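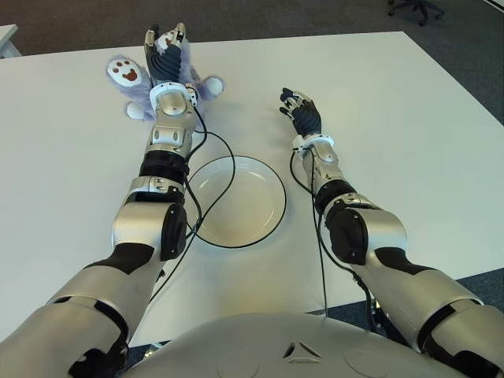
Left hand on the bear, right hand waiting its turn. The plate is for later.

Thursday, September 16, 2021

It holds the bear! I have been wanting to type that since April, when the Prallis was a pile of silver shells and two boxes of screws on the floor of the Platholm workshop, and I wasn't sure I'd ever get both arms onto one torso.

So, where things are. Both arms are on, both hands are on, and the left one closes when I tell it to. The fingers wrap around the bear's head and upper body and stop when they meet resistance. That last part took me most of the summer. My first version of the grip code only knew "open" and "shut," which is fine for a block of wood and terrible for a plush toy. Now each finger watches its own motor current and quits pushing on its own. I ran 100 grips in a row on Sunday and 93 of them were good. The bad ones were nearly all the thumb arriving late, and I think I know why (a sloppy tendon, needs shortening).

The bear is a great test object, by the way. It's soft, it's fuzzy, it has little paws sticking out in every direction, and it never presents the same shape twice. If you're building a hand, go raid a toy bin!

Next job is cables. The black one at the left wrist makes a big loop out over the table and lies right across the edge of the plate, and the moment that forearm sweeps inward it's going to drag things with it. I want it clipped down along the forearm with just enough slack at the elbow. The right one hangs down the inner side of its forearm and over the front of the table, so it needs the same treatment. I ordered a bag of Sjöberg clips, the small ones, and if they don't fit I'll print some.

After that comes the plate: left hand holds the bear over it, lets go, right hand nudges it to the middle. The planner I'm using is Alano, and my config file for it is up to 1238 lines, of which I understand a fair number. Moving both arms together still makes it think for ages, 390 milliseconds per step on a good run, so expect slow motion for a while.

I'll put the grip code up once I've cleaned out the swearing in the comments. Thumb tendon first, though.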